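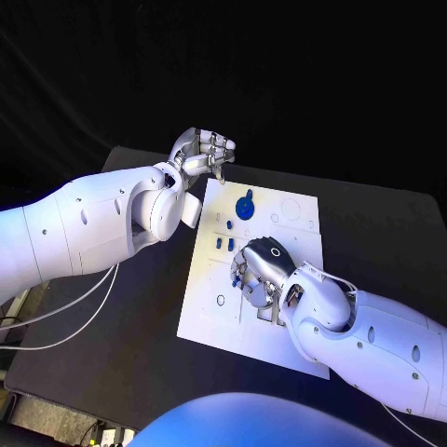 A white board set at an angle on a dark grey tabletop.

Craft & Paper > Tried at Home
August
By our bookbinding reviewer
Print this page | E-mail to a friend

Funcombe Bookbinding Kit No. 2229

I have wanted to sew a book since I was at school, and I've been put off every time by the list of things you're supposed to own first. A press, a plough, a sewing frame, a finishing press (different from the other press), a glue pot. So when I saw that Funcombe had put together a box for people with a kitchen table and not much else, I bought it the same evening and then hovered by the door until it came.

I've now made nine books with it, four of them good. I love it. There are things wrong with it, which I'll get to, but if you only read this far: yes, get one, and buy better glue.

What's in the box

You get a bone folder, an awl with a turned handle, five needles, a card of waxed linen thread, a metal ruler with a cork back, a glue brush, two pieces of grey board already cut to size, a sheet of book cloth in dark green or rust, a strip of mull (the loose gauze that goes over the spine), a pair of endpapers and enough text paper for one notebook. There's also a folded card cradle for punching holes along the fold, and a booklet.

The bone folder is the star. It's the real thing and not plastic, it has a proper point at one end, and the edges are smooth enough that it doesn't leave shiny tracks on the paper if you go gently. I had been folding with the back of a spoon for years and thinking that was fine. It isn't fine! The first section I folded with the bone folder lay so flat that I went and refolded an old pile of letter paper just to have another go.

The awl is nearly as good. The point is thin, so the holes close up around the thread and you don't get that row of little gaps along the spine. The handle is a touch short for my hand and after an hour of punching it had left a dent in my palm, but I've wrapped it in cloth tape and all is well.

The needles are blunt-ended, as they should be, and the eyes are long enough for the thread they give you. One of mine had a rough eye that frayed everything I put through it. The other four have been faultless.

The booklet

I want to say a good deal about the booklet, as I think it's what you are paying for. It is short and plainly written and the drawings are large. Each step has one drawing, always from the same side, with the spine towards you, and after an evening with other people's diagrams (spine left, spine right, spine apparently on the ceiling) I could have wept with relief.

It starts with a single-section pamphlet, three holes, one length of thread. You can make that in the time it takes to boil potatoes and you should, because it teaches you how tight is tight. Then it goes to a sewn book of several sections with kettle stitches at the head and tail, and then to the full case binding with boards and cloth.

The kettle stitch page is the best I've read. A kettle stitch is the little knot that joins one section to the one beneath it at each end, and every description I had tried before made it sound like mooring a boat. Funcombe's version says to drop the needle behind the stitch below, come out through the loop and pull along the spine, never away from it. Along the spine! I'd been pulling straight up, which tears the paper, and I'd blamed the paper.

Where the booklet falls down is casing in, the part where the sewn block is finally glued into its cover. It gets half a page. It deserves four. The gap between the spine and the boards (the joint) is given as a single measurement that suits the notebook in the kit and no other book on earth, and there's no word about what to do if your block is thicker. My second and third books won't open past the first page without the whole cover rising up like a drawbridge. I worked it out in the end by measuring the hinge on a shop-bought hardback and adding a little.
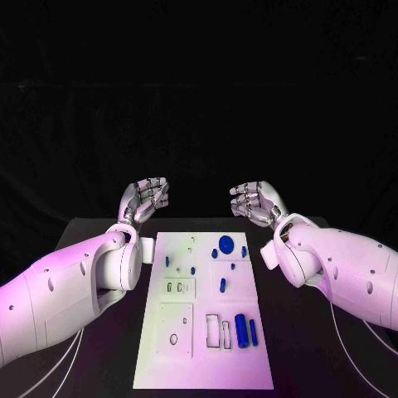 Grain direction is the other thing I'd have liked more of. It gets one paragraph and a drawing of a sheet curling, and it is hugely important. Paper bends more willingly one way than the other, and if the grain runs across your book in place of up and down it, the pages stand stiffly and the boards warp as the glue dries. The sheets in the kit are cut the right way already, which is kind, but it means you don't meet the problem until you buy your own. Cut a small square, mark the top edge, dampen one side and watch which way it rolls. The grain runs along the tube. Do that with everything, even the book cloth.

The glue

Oh dear, the glue. The kit comes with a small tub of white paste that I'd describe as hopeful. It's thin, it soaks into the cloth and comes through as dark spots, and it takes so long to grab that the endpapers have time to slide about. I spoilt the green cloth on book one with it. Throw it away or give it to someone who makes collages.

I swapped to a tub of Berchtold PVA, the thick sort, let down with a drop of water for the big areas and used neat on the spine. Night and day. Brush from the middle outwards, work over scrap paper, and change the scrap after every single sheet even when it looks clean. I now keep a stack of old catalogues for this and tear a page off each time.

The brush that comes in the box is perfectly good, by the way, once you've tugged out the loose bristles. Wash it straight away. I left it on the draining board during a phone call and had to soak it overnight.

Thread

You get enough thread for two books if you're tidy and one and a bit if you're me. It's waxed already, quite heavily, and it holds a knot well. It's also rather thick. On a thin notebook you don't notice, but when there are a lot of sections the thread adds up inside the folds and the spine ends up fatter than the front edge, so the book is wedge-shaped. Binders call this swell and a small amount is wanted. I had enough to prop a door.

For anything larger I've gone over to Sturero linen in the finer of their two weights, with a lump of beeswax to pull it through. It costs more than I'd like -- and it smells wonderful, if that's any help to you.

The big one

Having done a few notebooks I lost my head and decided to rebind my grandmother's household cookery book, 839 pages, spine gone, boards hanging by a thread, a pressed bay leaf somewhere near the puddings. The kit was never meant for this. The awl, the folder, the ruler and four of the needles did it anyway.

Taking it apart took two weekends. The old glue came off the spine with a thick layer of paste left on for a while and then eased away with the blunt end of the folder, which I was nervous about, but the bone took no harm. Several of the outer folds had split and I mended them with strips of thin Japanese tissue from the paper shop in Pisance, a place I could easily spend a week in. (Ask for the offcuts drawer. It's under the counter and they don't put a sign on it.)

Then I resewed the lot over tapes, which the booklet doesn't cover at all, using the Sturero thread and a home-made frame from an upturned stool. I'm still proud of it. The joint is right, the boards are flat, it opens at bread and stays open at bread. The headbands are a bit drunk. I cut the new cloth slightly short on the back turn-in, too, and had to hide the gap under the endpaper, where it makes a faint ridge that I can find with my thumb every time.

Things you'll need that aren't in the box

A cutting mat and a sharp knife, first of all, and I do think Funcombe might say so on the lid. It's in small letters on the side. Spare blades. Waxed paper or baking parchment to go between the damp endpapers and the pages while everything dries. Something heavy: I use a cast iron casserole full of tins on top of a chopping board, and it presses beautifully. Leave it overnight even if you're itching to look. I looked, on book three, and the endpapers have had a bubble in them ever since.

A set square is nice to have. You can get away with the corner of a cereal box for the notebook.

Price and where it falls short

It costs around £30 and for the tools alone I think that's fair. If you bought the folder, awl, ruler and brush separately you would be well on the way there, and you wouldn't have the booklet. Refills are poor value. The refill pack has the same paper, boards and cloth as the first box, and the same sad glue, and you'd do far better with a few sheets from a proper paper shop and a big piece of grey board that you cut yourself.

I'd also like more colours of cloth. Green and rust are both handsome but my shelf is starting to look like a wet autumn.

The box itself is sturdy, with a lift-out tray, and everything goes back where it came from without a fight. The card cradle has gone soft along the bottom fold after nine books. I've backed it with tape and it still does the job, though I may make one from board when I've got the glue out next.

Would it suit a child? An older one with someone sitting beside them, for the pamphlet and perhaps the sewn book. The awl is very sharp and the case binding needs patience and a clear table for a whole afternoon, plus somewhere to leave things where the cat can't get at them.

Score: four and a half out of five, with the half knocked off for the glue. I've got a stack of cream paper folded and waiting for Friday, and I'm going to try rounding the spine.

Print this page | E-mail to a friend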